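News > Local > Getting About

Andham agrees house rules for delivery robots on its paths

After a long and very good-natured evening at the village hall in Andham, residents and the people behind the Hereck delivery robots have settled on a code of practice for where the little machines may go, how fast, and what they should do when they meet somebody coming the other way with a pushchair. It runs to 19 points, and should come into force in June.

The code was drawn up by Solène Gaillard, a retired road safety officer from Girnham who has more patience than most of us, together with Florian Huet of Jacquet, the firm that runs the robots. The two of them have been going over the routes one stretch at a time, and it is the edges and the worn bits that have taken up most of the talk. A narrow asphalt path with a crack across it and gravel and stone chips at one end, bushes on one side and leaf litter spilling on to the other, is no trouble to most people on foot, but it leaves a robot very little room to pull over politely. 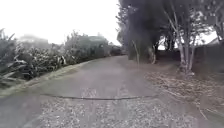 What the code says

On paths, the speed limit is 4 miles an hour, dropping to 2 wherever there is loose gravel or planting hanging over the kerb. A robot meeting a person must stop first and work out its route second (this was Mrs Gaillard's wording, and she was firm about it!). It must never wait across a driveway, and if it gets stuck somebody from Jacquet has to come out and fetch it, however late the hour.

Roads took rather longer. Florian Huet had hoped for a general permission to use the quieter ones, and he made his case very fairly, but Ginette Rolland, who has walked the same dogs round the same lanes for years, pointed out that a road can be wide and empty one minute and have a tractor on it the next. Where there are no lane markings and no kerb, she said, everyone has to guess where everyone else is going to be, and she would like the robots not to be guessing as well.

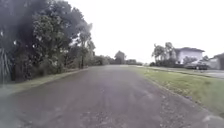
The upshot is that robots may travel along a road only in daylight, keeping to the side, and only on stretches that a person has walked and signed off beforehand. Each sign-off lasts two months and then the walk has to be done again, as verges grow and surfaces break up. Léonie Lacroix will keep the list of approved stretches, and would be glad to hear from anyone who spots a fresh pothole or a hedge that has got out of hand.

Copies of the code can be picked up at the library desk.

14 shares | 6 comments

News | Sport | What's On | Letters | Contact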